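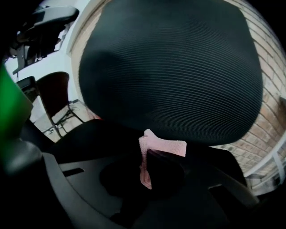 Photo: Nana Arthur / Rostside

Print this page
E-mail this page

Rostside office furniture reuse, progress report to Pfeiffer fund
9 March 2026
Prepared by Gwawr Price

Short one this time, sorry, Camow delivery is going out as I type.

Chairs. Cleaning is the bulk of the work at the moment. Black mesh backs mostly, the ribbed sort, and the dust sits down in the grooves. Brush first, then cloth. We are on terry cloths now, the pink ones, bought in one go out of the consumables line. Much better on the mesh than paper, which shredded. Lower rim of the backrest and the gap above the seat take longest. Grey plastic parts come up fine with warm water and washing-up liquid.

Spend to date: £1031 against the £2547 awarded. Mainly cloths, brushes, castors and gas lifts. Receipts with Rosemarie Ehlers, she will send scans seperately.

Numbers: 153 chairs in from the Josau offices. 10 beyond repair, stripped for parts (arms and castors kept, seats to the tip). Rest are cleaned or in the queue. I'll put the exact split in the next report, the sheet is out of date and Hauke Schwerdtfeger has the paper copy in the van.

Problems:
- Storage. Finished chairs and dirty ones ended up in the same room in February and a few got done twice. Tape line on the floor now, plus labels.
- Armrests. Two makes with different bolts, we were short of the longer ones. Reordered.
- Drying. Seat pads need overnight at least. Heating goes off at six so in practice it's two nights.

Reinhold Kuhlmann asked at the last visit whether we could do desks as well. Not with the space we have. Could look at it again after May if if the back room at Josau comes free.

Request: can we move £153 from transport to consumables? Hauke's van has cost less than planned and cloths are wearing out quicker. Need a yes or no by e-mail, no form as far as I know.

Next report in May, with the full chair list attached.

GP

Print this page
E-mail this page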